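Skarnell Suturing Notes
@skarnellsutures · 04/01/2022

Thread on interrupted stitches, as I've had a few messages asking how we practise them at Jesadley. Short posts, no particular order after the first two.

1/ Black thread on pale tissue. You want to see every tail. I tried a lighter colour last May and spent half the time looking for the ends.

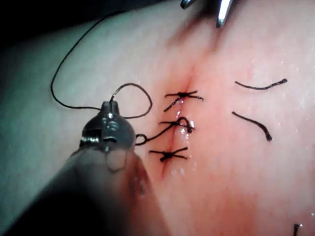 Three stitches along the cut, the middle one still being worked.

2/ Spacing first. Look at the whole cut before you put the needle in and decide where each stitch will sit. If you go one at a time you end up with a gap at the far end and have to squeeze one in.

3/ Same distance from the edge on both sides. When one side takes a bigger bite the edges ride up over each other and no amount of pulling will flatten them. 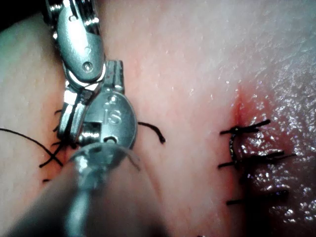 4/ Tails. Long enough that the knot holds, short enough that they don't get caught up in the next one. I leave mine a bit longer than the Wundex booklet says. Clear away the offcuts when you stop, they stick to everything.

5/ Don't pull hard. The edges should meet and that is all. If the surface puckers, it's too tight, so cut it out and do it again.

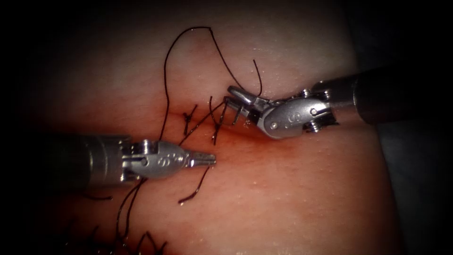 6/ Keep the loose thread to one side, away from the part of the cut you haven't closed yet. Most of my tangles come from a long end lying across the next stitch.

7/ Someone asked about time. My first full row took some 60 minutes. I'm now at 14 on a good day. I wouldn't time yourself until the knots are sitting flat.

8/ Two rows in a session is enough for me. After that the spacing starts to drift.

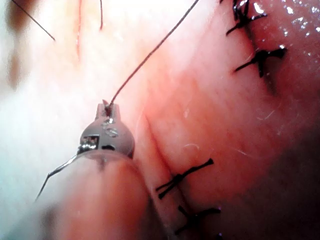 Four knotted stitches in, with a long end of thread held in the jaws.

9/ Running stitch next, once I've had a few more goes at it. My starting knot still slips.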